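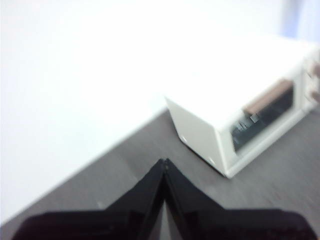 Fig. 1. Small white appliance, boxy, soft corners, in the style of a toy toaster oven.

Course materials > Play and Early Learning > Unit 2 > The pretend kitchen
Search handouts Enter keyword Go

Unit 2: Setting up a pretend kitchen
Instructor: Hannelore Hellwig

Welcome back! Today is my favorite session of the whole course, so please bring your questions (and your own childhood memories of mud pies, if you have them). We're looking at what children do with a kitchen corner and how our choice of things changes the play.

Start with one appliance. A simple box with a front face is plenty, and a three-year-old will bake, toast and microwave in it before lunch. At the Rathjen playroom the staff put out a single oven for all of August and the stories got longer every week!

Next comes food. I love mixing plain, earthy items in with the bright ones. A potato has lumps, eyes, darker patches and a peel that goes from tan to yellow, and children have a lot to say about every bit of it. Try the words "bumpy," "smooth," "narrow" and "wide" while they hold one.
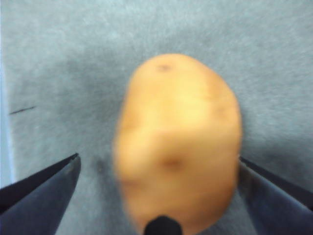

Color and shape talk

Purple is a gift in a food basket. Most sets lean hard on red and green, so an eggplant stands out, and its long, slightly curved body invites comparing. Which is longer, the potato or the eggplant? Which one shines? Let the child answer, then wait. Waiting is the hard part, and it's wonderful what comes out when you manage it.
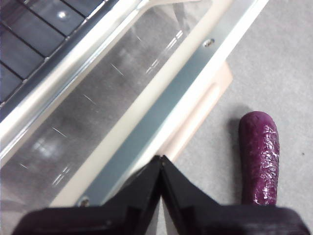

Can children under three join in?
They can, with larger pieces and an adult sitting close by on the floor.

Looking closely at hardware

Older children get curious about how things are put together, and I say go with it! Look for screws, slots, lips and edges. Ask what holds what. The Erent group spent a whole morning drawing screw heads and wanted to keep going after snack.
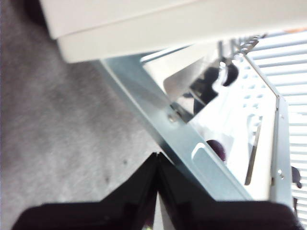

Fig. 4. Cream-white panel with a rounded lip; bracket with screw and long slot beneath.

For next time: pick two play foods, write down five words a child might use for each, and read the Tirholm chapter on pretend cooking.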